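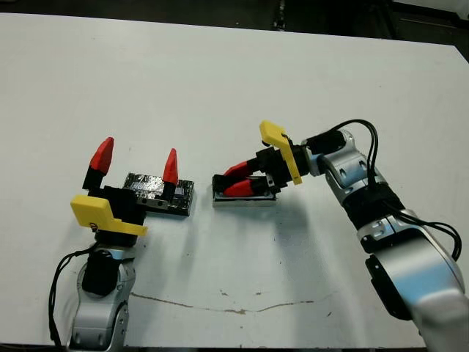 Table work with small items, Packing and Sorting Section

Bench Assistants (2 posts), Prernport

Bitmont invites applications for two part-time Bench Assistants in its Packing and Sorting Section. The posts are based at the Wamel building in Prernport and are offered on a fixed term beginning in August.

Duties
The postholders will sort small blocks, trays and similar items at a table, check them against a written list and prepare them for packing. Nearly 300 items pass through the section on a normal working day. Items with loose tape or damaged rims are to be set aside and entered in the section record. Assistants will also be expected to wipe down table tops at the end of each shift and to report marks or cracks in the surface.

Requirements
Applicants should have steady hands, good close eyesight (with glasses if worn) and the ability to keep clear written records. Previous packing experience is welcome but not essential - full training is given during the first fortnight.

Hours
Four mornings a week, Monday excepted. Seating is provided and may be adjusted on request.

How to apply
A completed application form and a short covering letter should be handed in at the Wamel reception desk or sent by post to Bitmont, Prernport. Please mark the envelope "Bench Assistant". Applications close on Wednesday, June 7, 2023.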